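Plistetti Hand Gripper Kit for Classrooms and Clubs
Item 851 | Ships assembled | Recommended for grades 9 and up
Last updated 14/06/2024

Overview

The Plistetti is a hand-held gripper for robotics classes, after-school clubs and competition teams. A student holds it, closes the fingers on an object, and records the motion and the view from the built-in wide-angle camera at the same time. The recordings can then be used to train or program a small arm. No arm is needed to get started, and one Plistetti can be shared by a table of students.

The kit was first put together for the Stustach student challenge, where teams have one school term to get an arm to sort, stack and place a set of household objects. It is now sold to any school or club. Teams entering Stustach should read the competition section further down before ordering, as there are two versions of the finger set and only one is allowed.

What is in the box

Plistetti hand unit with gray housing
Finger set, cream, with black contact pads fitted
Spare contact pads, one packet
USB cable, 2 m
Marker cards, printed black on white
Hex key and finger screws
Quick start sheet
Teacher binder (class pack only)

A laptop is not included. The unit does not have a battery and draws its power through the cable, so plan for a laptop or a powered hub at each work table.

What you need in the room

A table with a clear top, large enough that a student can reach the objects from one side without leaning. A white or light-colored top works well with the finger pads, which are dark and easy to find in the recordings. Glossy tops are fine in most rooms. If you see strong streaks of light on the table, lower the blinds or turn the table so the window is to the side.

Leave enough slack in the cable. A cable that pulls tight in the middle of a grasp will move the hand, and the student will usually not notice until the recording is played back. Run it across the table and down the far side, or tape it at one point and leave the rest loose.

Marker cards should be upright, flat, and in view for most of the task. Lean them on something heavy or clip them to a board. Do not laminate them with a shiny film. If you need more, the print file is in the download area and should be printed at full size on heavy paper.
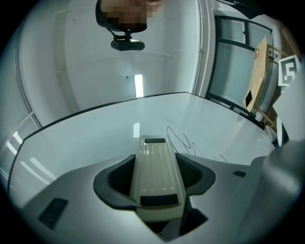
View over a Plistetti during club work. Finger and pads in the foreground, marker card at right.

Using it in a class period

Most teachers run the first session as a single task done by everyone. Pick one object, one starting spot and one place to put it down. Each student makes the same move several times, then the group looks at the recordings together. Differences in speed and angle show up quickly, and this makes a good opening for talking about why an arm trained on messy motion behaves the way it does.

A full session runs well in this order:

Check the cable and start the Endetti recorder.
Hold the unit still until the recorder shows the ready bar.
Do the task at an even speed.
Hold still again and stop the recording.
Name the file with the team name and the task.
Play it back before making the next one.

The last step takes extra time but saves more of it later. Clubs that skip it tend to find out at the end of the term that a marker was blocked in half their files.

Rotate the jobs. One student holds the unit, one runs the recorder, one resets the objects. The student who resets should step back from the table before each recording begins. Hands and sleeves that stay in view are not a fault, but they make the files harder to compare.

Faces and privacy

The camera is wide, and people standing close to the table will often be recorded. The Endetti recorder has a face blur setting that covers faces with blocks of color when files are saved. It is on by default in the school version and can be locked on by the teacher. It does not blur name tags, shirts or writing on the wall. Follow your school's own rules on filming students, and check a few files yourself before sharing anything outside the club.

Specifications

Weight: 700 g without cable
Finger opening: 136 mm at the widest setting
Number of fingers: 2
Connection: USB
Power: from the computer or powered hub
Camera: fixed wide-angle, circular view
Housing: gray, vented on the side
Finger mounting: screws, hex key supplied
Software: Endetti recorder, school version included
Operating range: indoor use only

The opening is measured between the faces of the pads with the standard fingers fitted. With the long fingers it is slightly less.

Standard fingers and long fingers

The standard fingers are supplied in every kit and are the only set allowed in Stustach. They suit cups, blocks, boxes and most kitchen objects. The long fingers are sold separately and are meant for reaching into bins or down between shelves. They flex more under load, and a recording made with one set should not be mixed with recordings made with the other. The recorder asks which fingers are fitted when it starts, and that choice is saved with each file.

To change a set, unplug the unit, remove the screws at the base of each finger, and lift the finger straight out past the rubber collar. Do not pull the collar itself. Fit the new finger, tighten the screws until snug, and open and close the gripper by hand a few times before plugging in.

For competition teams

Stustach teams may use any number of Plistetti units for practice and recording. On the day, one unit per team is allowed in the work area. Rules that affect the equipment:

Standard fingers only, with unmodified pads.
Colored tape on the housing is allowed for team marking. Tape may not cover the vents.
Marker cards must be the supplied ones or printed from the current file.
Recordings must be made with the school version of the Endetti recorder.
Teams bring their own cable and one spare.

Registration closes in December. Equipment orders placed through the competition form are shipped before general orders, and late entries are not held open while a kit is in transit. Please do not order a kit on the assumption that your team has a place — wait for the confirmation message.

The arm used at the event is the Yazıcı bench arm. Teams do not need to own one. Practice files can be uploaded and tested on a simulated version, and the result comes back as a short report that shows where the motion failed. Schools that already have a Yazıcı can load files on it directly after installing the bridge software from the download area.

Care and storage

Wipe the fingers and pads with a soft cloth, slightly damp. Do not use alcohol on the pads. Dust in the vents can be removed with a soft brush. Never blow into the housing.

Store the unit on its side with the fingers open. Closed fingers press the pads together and leave a mark over a long break. Coil the cable separately and do not wrap it around the housing.

Pads wear out. In a club that meets every week, expect to replace them once a year. Worn pads look shiny and let smooth objects slip. Replace both sides at the same time.

Common problems

The recorder does not find the unit: try another port, then another cable. Long extension cables are the usual cause.

The recording starts but the finger position stays at zero: close the recorder, unplug the unit, open the fingers fully and plug it in again.

The picture is too bright near a window: lower the blinds or move the table. There is an exposure lock in the settings, but it must be set again if the room light changes.

The motion jumps during playback: too few markers were in view. Add a card on the side of the table where the jump happens.

The fingers feel stiff: check that nothing is caught under the rubber collar. If they are still stiff, stop using the unit and contact support.

Ordering

Single kit: item 851
Class pack, with teacher binder: item 851-C
Long finger set: item 851-L
Pad packet: item 851-P

Schools may order by purchase order. Include a delivery contact who will be on site during school hours. Units can be returned unused within 30 days in the original box. Finger sets and pads cannot be returned once opened. The hand unit is covered for two years of normal classroom use, and repairs under warranty are sent back with a fresh set of pads fitted.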